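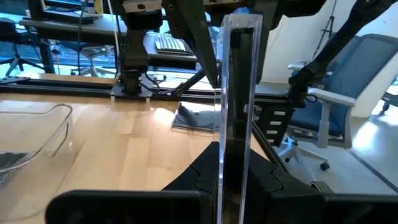 Re: [mastenness-traders] Who is taking over the bakery on Lagman Street?

From: Agathe Fleury
To: Mastenness Traders list
Date: 07/11/2022

On Friday Dexter Bañez wrote:
> Does anyone know what happens with the bakery at number 29?
> The blinds are down and my customers ask me every day. One
> told me it will become a phone shop. I hope this is not true.
> Also, who do I call now about the shared bins?

Dear Dexter, dear all,

I can answer a part of this, and I have permission to write it. It will not be a phone shop. Shiela Galang has signed the lease and it will stay a bakery, under the new name Follura. Many of you know Shiela from the Saturday market, where she sold her bread for several years. 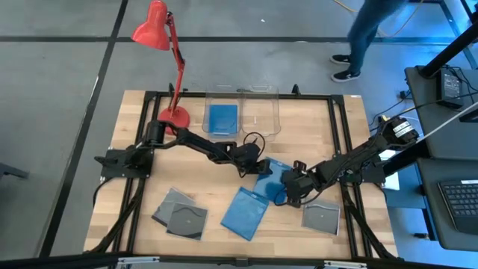
The old owners, the Ambrosio family, are not leaving the town. Jericho Ambrosio told me he will come in two mornings a week until February, to show her how the big oven behaves. The oven is included in the lease. The sign above the door is not, and he would like to keep it at home.

The shop is closed now for painting and for new electric wiring. Shiela wishes to open before the end of the month, but she is waiting for the inspection and she asked me not to promise a day. Orders for the holidays can be made by phone after the opening. She will take 60 orders and then she must stop, as she has only one helper in the first weeks.

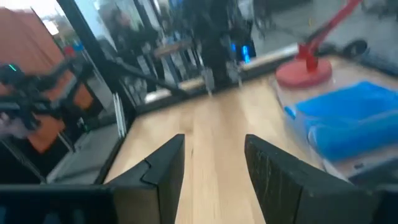 She will also keep the rye loaf, with the same recipe. I asked this for myself, I admit!

About the bins, please call Ariel Calimlim at Kinano, the same as before. The contract is with the building and it did not change. If the gate is locked, he has the second key.

If I understood something wrongly, please correct me on the list.

With kind regards,
Agathe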